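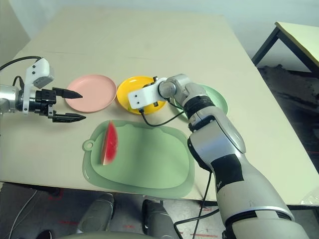 Subject: Re: [kitchen-ops] Plating robots and the early shift, anyone done this?

Replying on list because I got two private questions about the same message.

We are a central kitchen, same general type as yours. About 800 cold meals go out on a school day, to elementary schools and a few day centers for older people. The company is Bultivano. We have been running a two-arm station on the fruit side since March, leased through Skarkia, and before that it sat in the training room for a while being taught. I supervise cold prep. I don't work for the vendor and I get nothing for writing this.

I'll go through your questions in the order you asked them.

> We are being offered a two-arm robot for portioning and plating. The
> demo was fruit onto plates. Management says no one will lose a job but
> the early shift will "look different." I have 12 people on that shift
> and they want to know what that means. So do I.
>
> 1. What does it do on a normal day, as opposed to the demo?

It moves cut fruit from a cutting board to plates, and it moves plates. That is all ours is used for. It does not cut. We asked about cutting and were told maybe later, and I would not plan a shift on maybe later. A person still washes, cuts and trims, lays the pieces on the board and slides the board into place. The arms take it from there.

Melon is the hardest thing it does. A wedge is heavy at the rind and soft at the point, and if the fingers close on the red part they leave marks or the piece breaks. It had to be taught to go for the rind. Apples in quarters are easy. Grapes in small bunches we gave up on. Anything that was cut a while ago and has been sitting in its own juice slides on the board, and then it misses, tries again, and stops and waits for a person.

It is slower than a person. I want to be plain about that because the sales material is not. One of my experienced people can plate a tray of melon in well under half the time. The difference is that it can be left going while that person does something else, provided the something else is nearby.

> 2. Who sets it up and who fixes it when it stops?

The people on the shift do both. This was the biggest change for us and it was not in the proposal. The proposal said "operator," as if a new person would come with the machine. What happened is that two of my prep workers were trained and they became the operators, on top of prep. For the first few weeks they had no extra pay for it. That got corrected, but only after I put in writing how many minutes of each shift they were spending on it. Start keeping that record on the first day. Get the grade and the pay settled before the thing is plugged in.

Stops are mostly small. A plate is not where it expects it, two plates are stuck together in the stack, a piece of fruit is lying rind down. You clear it, step back, press resume. Real faults go to Skarkia by phone, and they answer from 8 in the morning. Our shift starts well before that. Ask yours what hours the phone is staffed and compare it with your roster.

> 3. How was it taught? The vendor says our staff would "demonstrate" the
> task. What does that involve?

Someone moves the arms through the job by hand or with a pair of handheld controls, over and over, while it records. Ours was done in the training room, on a plain table, with plastic plates in different colors so that people could call out which one they meant. Same few pieces of fruit, put down in a slightly different spot each time. It is dull work. It is also tiring in the shoulders, more than anyone expected, and we ended up limiting it to 2 hours at a stretch with a swap after that.

A few points from that period:

Let people volunteer for it. I assigned it the first week and that was a mistake. One worker told me it felt like training her replacement, and I did not have a good answer for her at the time.

Use your best platers and say that you are doing so. The machine copies habits. Early on it was shown by someone from another department and it put every wedge down with the point toward the rim, which no one here does, and we had to do that part over.

Ask in writing who owns the recordings and whether faces or voices are in them. In our case the cameras look down at the table, and sound is off. Staff asked about it right away and it helped to have the paper in hand.

> 4. Did anyone lose hours?

Permanent staff, no. Agency hours on the early shift went down. I don't think it is fair to leave that out, even though the company's own summary does. We used to bring in agency people for melon season and this year we brought in fewer. If you have regular agency workers who count on that stretch, they should hear it from you before the rosters come out.

For permanent staff the hours are the same and the day is different. There is less standing in one place repeating the same reach, and the sore wrist complaints on the fruit side have gone down. There is more walking, more checking, and more lifting of full boards, which we did not see coming. We bought a lower cart for that. There is also less talking. Plating used to be four people around one table and now it is one person and the arms, with the others over at sandwiches. Several people have told me they miss the table. I moved the break so that the whole shift takes it together, and I would have done it sooner if I had thought of it.

> 5. Space and safety. Our room is tight.

So is ours. Measure with the arms reaching out, and then measure where the cables go. The stand has feet that stick out at floor level and people caught their toes on them until we marked the floor. Loose cables near wet floors were our first argument with the vendor. They sent cable covers, and cleaning under the covers became one more job for the closing shift.

Our rule is that no one reaches over the table while the arms are live, including to fix one crooked plate. People will want to do this. The arms move slowly enough that they look harmless. Pause first, every time, operators included. We wrote up one of the better workers for it and that was unpleasant, but it has not happened since.

Food contact parts: ask for the cleaning sheet for the fingers, and find out how many spare sets are included. We got one set. You need at least two, so that one can be in the wash. Get your hygiene inspector's opinion before you sign. Ours wanted to see how juice was kept out of the wrist, and the answer took the vendor several weeks.

> 6. Would you do it again?

I would do it, with a smaller first step and with the staff side agreed ahead of time. We saved less labor than the plan said. We have a steadier morning when someone calls in sick, and that is worth something to me, since I was the one filling in at the table. I have a shift that was nervous for some months and is now mostly neutral about it. A couple of them like it. One asked to move to hot prep to get away from it, and I agreed to the move.

Someone off list asked how we compare with the Derkach site. They have an older single-arm unit from Ellitz that only handles sealed cups, on a belt. It is faster and it almost never stops, but it needs everything to arrive the same way, and cut fruit does not. If your menu is mostly cups, look at that kind first. I have only visited once, so please ask them and don't go by me.

Also asked off list: does it handle your existing plates? Ours handles the plain round ones with a raised rim. It did badly with the divided trays, and we still plate those by hand.

I can send the task list we wrote for the operator role and the blank sheet we use for logging stops. Both are one page. Write to me directly for those, as the list strips attachments.

Cold prep supervisor, early shift
Bultivano central kitchen

--
You are receiving this because you are subscribed to kitchen-ops.
To leave the list, send a blank message with "unsubscribe" as the subject.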